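BIROSBY RESIDENTS' ASSOCIATION
Minutes of the Regular Meeting of the House and Rooms Subgroup

Held Sat 28 March in the ground floor reading room, Birosby House
Chair: Gleice Evangelista
Represented: Levberg wing, Krishnan wing, Clerent Housekeeping Supplies (item 5 only)

1. Opening and approval of previous minutes

The Chair called the meeting to order and confirmed that a quorum was present. The minutes of the previous meeting were approved with one correction: under "Laundry hours," the word "evening" should read "morning." The agenda was adopted as circulated, with the question of the stair light moved to other business.

2. Matters arising

The Levberg wing reported that the hallway closet has been cleared and that the old curtain rods have been taken to the basement. The Krishnan wing asked whether the rods could be kept for reuse. It was agreed that they may remain in the basement until the next meeting, after which they will be offered to residents.

The missing key to the linen cupboard has been replaced at a cost of $7. The Chair reminded members that keys are to be signed for in the book at the front desk, including when they are borrowed for only a few minutes.

3. Windows and sills in the small bedrooms

The subgroup reviewed the condition of the windows in the small bedrooms. The Levberg wing noted that the sliding sashes are in daily use and that the tracks need regular cleaning. Members also discussed the low wall under the window and the corner where it meets the side wall, a spot that is often missed when the bed stands close to it.

It was noted that the pale sills mark easily and should be cleaned with a soft cloth and mild soap only. Scouring powder is not to be used on the sills or on the wooden posts beside the windows. The Krishnan wing asked that the same rule cover the painted walls, and this was accepted.

A proposal to place plant pots on the sills was discussed at some length. Those in favor pointed to the good light. Those against were concerned about water running down onto the wall and about access to the sash. The proposal was put to a vote and defeated, 4 to 3. Residents who already keep plants on a sill may leave them until the end of March.

Action: Levberg wing to add window tracks and the corner under the sill to the weekly cleaning list. 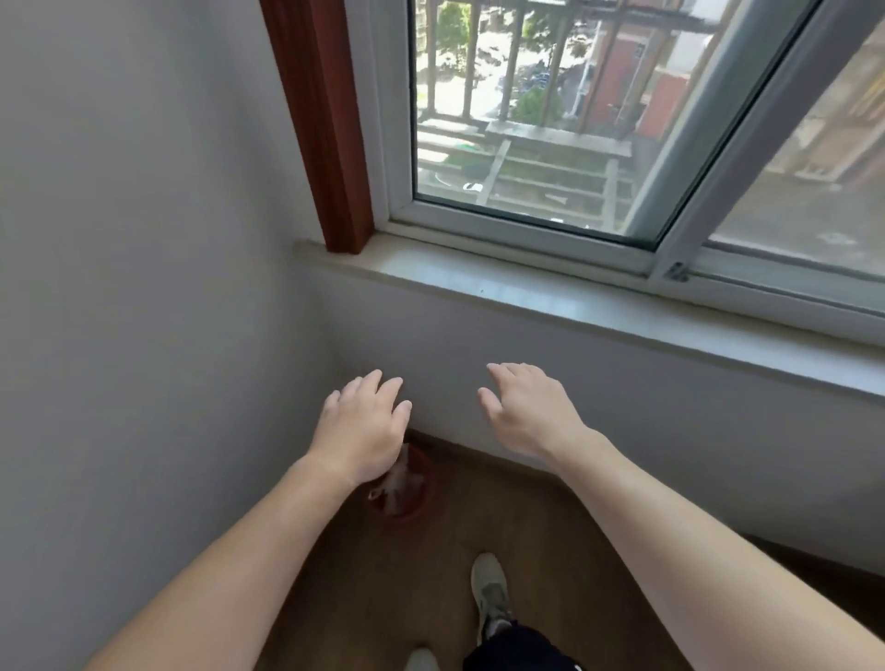 4. Room contents and tidying

The Chair presented the draft room guide, which is intended to set out what each small bedroom should contain and how it should be left between occupants. The draft was taken section by section.

Bed and bedding. The guide calls for a fresh sheet, pulled smooth on all sides, and a pillow in a clean case at the head of the bed. The Krishnan wing asked whether sheets and pillowcases must match. The Chair stated that the house linen has been collected over many years and that matching sets cannot be supplied to every room. It was agreed that flowered and striped linen may be used together, and the sentence requiring matching sets was struck from the draft.

Baskets and wastebaskets. Each room is to have a wastebasket and one larger basket. Members discussed whether these should stand in fixed places. It was agreed that both should be kept in the corners, clear of the bed and of the path to the window, and that the wastebasket should be emptied on each visit.

Wall shelf. The Levberg wing reported that wall shelves tend to gather cables and other small items. The guide will ask occupants to coil their cables and to keep the open slot clear for papers. Ornaments may be left in place if they belong to the room. Items left behind by a previous occupant are to be handed in at the front desk and held for 40 days.

Sorting on the bed. Several members described the usual practice of laying out loose household items on the bed and bagging them there before they are carried to the kitchen or the basement. The Krishnan wing objected that kitchen tools should not be placed directly on clean sheets. After discussion, it was agreed that bagging may continue in the rooms on the following terms:

Kitchen tools must be washed and dried before they are brought into a bedroom.
Thin plastic bags may be reused if they are clean and have no tears.
Bags are to be closed by the handles and not knotted, so that they can be opened again without cutting.
The sheet is to be changed if anything has spilled.

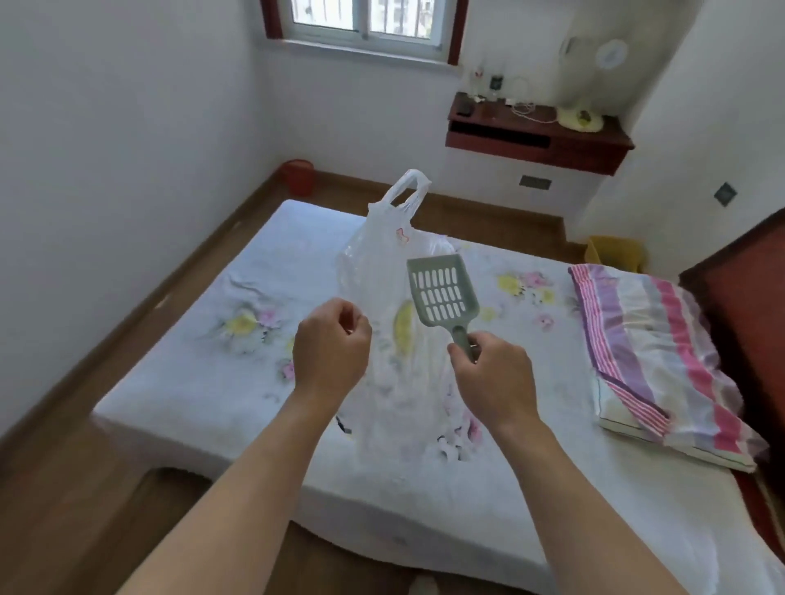 Slotted scoop and handled plastic bag during sorting in a small bedroom, item 4.

The guide was approved as amended. The Chair thanked both wings for their written comments and asked that any further changes in wording be sent to her before the text is printed.

Action: Chair to prepare the final text of the room guide. Krishnan wing to post a copy inside each bedroom door.

5. Supplies

The representative of Clerent Housekeeping Supplies joined the meeting for this item. A quotation was presented for cleaning cloths, mild soap and replacement baskets. Members found the price of the baskets too high and noted that those now in the rooms are serviceable. It was agreed to order cloths and soap only - the baskets will be looked at again in the fall. The representative left the meeting.

Action: Levberg wing to place the order.

6. Other business

The light on the rear stairs remains out. The Chair will raise the matter with the building office in writing.

The Krishnan wing asked that beds not be moved across the bedroom floors without being lifted. Agreed, and to be added to the room guide.

7. Next meeting

The date of the next meeting will be posted at the front desk. Items for the agenda should reach the Chair one week in advance.

The meeting was adjourned at noon.

Minutes approved for circulation: Gleice Evangelista, Chair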